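Severe Weather and Flooding: Frequently Asked Questions

Last updated: January

Stolton District Council has prepared the following answers for residents and businesses affected by the winter storms along the River Skerkari. They apply to Stolton, Tonard and the surrounding villages.

How will I know if a flood warning has been issued?

Warnings are sent by text message and telephone to all registered addresses. They are also read out on local radio and posted at the Tonard ferry office. If you have changed your number, please register again.

What is the difference between an alert and a warning?

An alert means that flooding is possible and that you should prepare. A warning means that flooding is expected and that you should act at once – move vehicles, medicines and documents to higher ground.

Where can I obtain sandbags?

Sandbags may be collected from the Paulík Road depot between 7 am and 6 pm while an alert is in force. Each household may take up to 10. Businesses are asked to make their own arrangements.
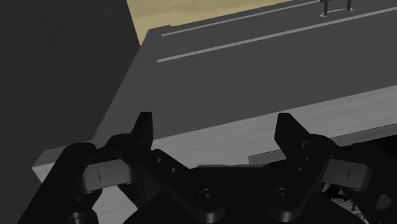

Computer-generated view of a two-fingered gripper with its fingers apart.

Which rest centres are open?

Tonard Sports Hall opens first and has beds for 100 people. If it is full, residents will be directed to Stolton Grammar School, which has a further 40 places. Pets are accepted at Tonard only and must be on a lead or in a carrier.

When will the Skerkari bridge reopen?

The bridge closes to all traffic when the wind speed reaches the agreed limit. It will reopen after an inspection by the county engineer, Romana Kratochvíl. Please do not move the barriers.

Can I claim help with the cost of repairs?

Owners and tenants whose living space has been flooded may apply for a hardship payment within 30 days. Gardens, sheds and garages are not covered. Photographs and receipts should be kept – including those for temporary accommodation.

Who should I contact about a fallen tree?

Trees blocking a public road should be reported to the highways desk. Trees on private land remain the responsibility of the landowner.

Shares: 40

Comments (3)

Huệ Lò
Does the 7 am opening at Paulík Road apply at weekends as well?

tonardresident
The text warning reached us but the phone call never did. Have registered again.

M. in Stolton
Please could the bridge closures be put on the radio too, we only found out at the barrier.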